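Erkeck 양팔 의류 조작 시연 데이터셋

데이터 카드 / README

개요
Erkeck은 양팔 로봇으로 의류를 펴고 개는 작업을 원격 조작으로 시연하여 수집한 모방학습용 데이터셋이다. 전체 시연은 800건이며, 이 중 검수를 통과한 497건을 기본 학습 분할로 제공한다. 나머지는 raw 폴더에 그대로 둔다.

수집 방식
조작자가 리더 암 한 쌍을 양손으로 움직이면 작업대의 팔로워 암이 관절 각도를 추종한다. 좌우 그리퍼 개폐는 독립 채널로 기록한다. 작업대는 흰 대리석 무늬 상판이고, 알루미늄 프로파일 프레임과 연한 라벤더색 패널로 둘러싸여 있다.
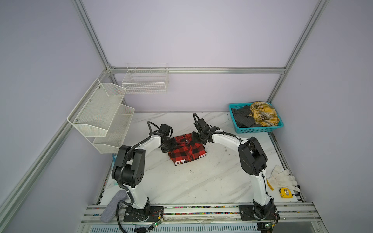
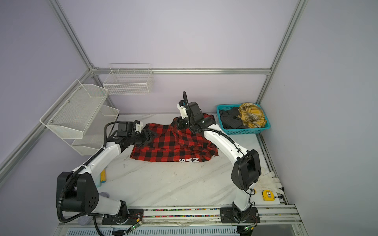 동일 작업대, 빨강·검정 체크무늬 의류. 첫 번째는 직사각형으로 접힌 상태, 두 번째는 구겨진 채 일부만 펼쳐진 상태.

서울, 2026년 10월 20일

에피소드 구성
각 에피소드 폴더에는 다음 파일이 들어 있다.
joint_states.parquet: 좌우 팔 관절 위치와 속도
gripper.parquet: 그리퍼 개폐 명령값 및 측정값
video/: 고정 카메라 영상
meta.json: 작업 지시문, 조작자 번호, 의류 번호, 성공 여부

의류는 17벌을 사용했다. 같은 의류가 학습 분할과 평가 분할에 동시에 들어가지 않도록 의류 번호 기준으로 나누었다. 평가 분할은 167건이며 기본 학습 분할과 별도로 raw에서 추출해 검수했다.

라벨 기준
성공 여부는 마지막 프레임의 접힘 상태로 판정한다. 소매가 바깥으로 나와 있거나 밑단이 어긋난 경우 partial로 표기한다. 시연 도중 의류를 놓쳤다가 다시 잡은 구간은 삭제하지 않고 regrasp 태그를 붙였다. 정책 학습 시 이 구간을 제외하려면 로더에서 drop_regrasp=True로 설정한다.

알려진 문제
- 영상과 관절 기록의 시작 시각이 어긋난 에피소드가 있다. meta.json의 offset_ms 값으로 보정한다.
- 그리퍼가 천을 가리는 구간에서는 영상만으로 파지점을 확인하기 어렵다.
- 작업대 뒤쪽 바구니와 주변 소품의 위치는 통제하지 않았다. 배경에 민감한 모델은 크롭을 권장한다.
- 4월 이전 수집분은 그리퍼 측정값이 없고 명령값만 있다.

변환
Piltar 형식으로 변환하려면 tools/to_piltar.py를 실행한다. 출력 경로에 같은 이름의 폴더가 있으면 중단된다.

관리
담당: Tanveer Rizvi (Vindard)
오류 신고 시 에피소드 번호와 로더 버전을 함께 기재할 것.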